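Which Lindero album should I start with? (loud guitars, big choruses, a bit of a mess)
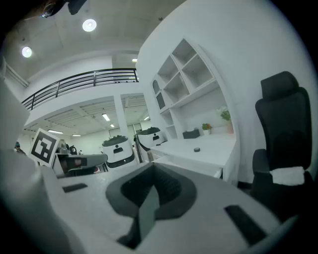
Posted by Damian Aigner, 12/27/23
3 comments -- 15 shares

A friend played me one Lindero song in the car and I've had it stuck in my head for a week. It was the one with the long drum intro, where the singer doesn't come in until you've nearly given up on him. I went looking for more and found four albums, two EPs and a live record, and now I don't know where to begin! I like my guitar bands noisy but I do need a tune in there somewhere. I tried the newest one first and it seemed much slower than the song I heard. Did I pick the wrong one? I'd also love to know if they're any good live, as they're playing near me in March and tickets are still going.

Nathalie Charbonneau
2,392 helpful votes

Oh, you're in for such a treat! The song you heard is "Corik", and it's the opener on the second album, so start there. It's only 34 minutes long and there's hardly a dull stretch on it -- the guitars sound like they're falling down the stairs, and then the chorus turns up and everything locks together. Play it loud and play it in order, at least the first time.

After that I'd go back to the debut. It's rougher, the vocals are buried and two of the songs are more or less the same song, but I love it to bits. The newest one is slower, yes. Leave it for a month or so and try again on headphones (track five is gorgeous, with the two voices on the last verse).

As for the gig, go! I saw them in a room that held 500 and they played "Corik" second, which I thought was mad, and then they kept that pace up for over an hour. Take earplugs. The bass is enormous.

Csaba Szűcs
200 helpful votes

Second album, agreed. I'd skip the live record though, the crowd is mixed so high you can't hear the drums properly. The first EP is better than people say, especially the last song, which they still close with some nights. If you end up liking that one, try Rácz as well. Same sort of noise, but with a keyboard player and sadder words.

Norbert Gulyás
15 helpful votes

the live one is good, dont listen to him. cant help with the rest, only got that and the newest

Share this page (15)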